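Participants wanted: Yagi, the Govuvano student robotics club

Yagi is looking for new participants for its student project, which teaches a two-armed robot to coil and tie cable. Sessions start in February at the Grestbridge workshop.

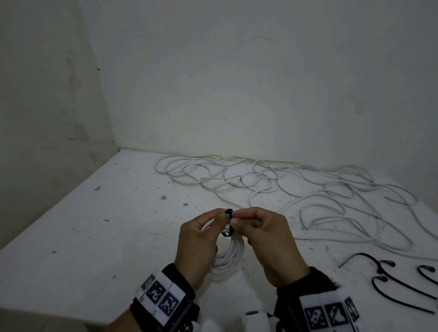

Posted by Quyên Phùng, project lead

The work is done by hand at a table, wearing marker bands on both wrists. The project has 1,968 recordings and needs 3,177.

What you will do

1. Wind loose white cable into a coil, at your own pace.
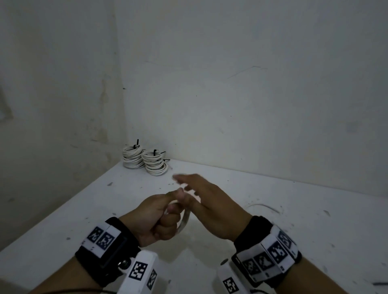

2. Fasten each coil with a black cable tie and stand it at the back of the table.

3. Label your recordings with Khoa Doãn afterwards.

No experience is needed. Wear short sleeves and take off watches and bracelets.
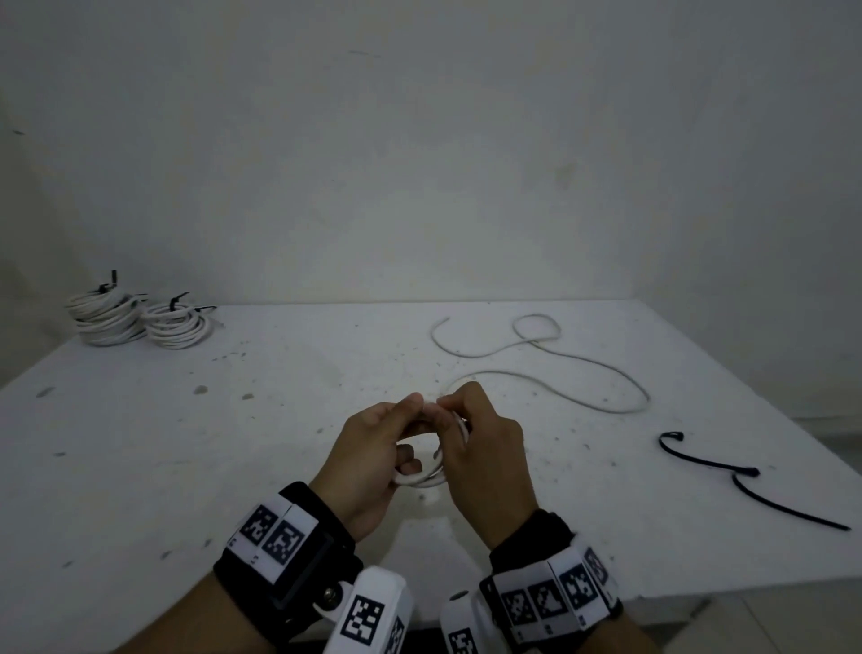 Each session lasts two hours, with a break. You must be 16 or over. To apply, leave your name with Hậu Vương at the workshop desk before 5 pm.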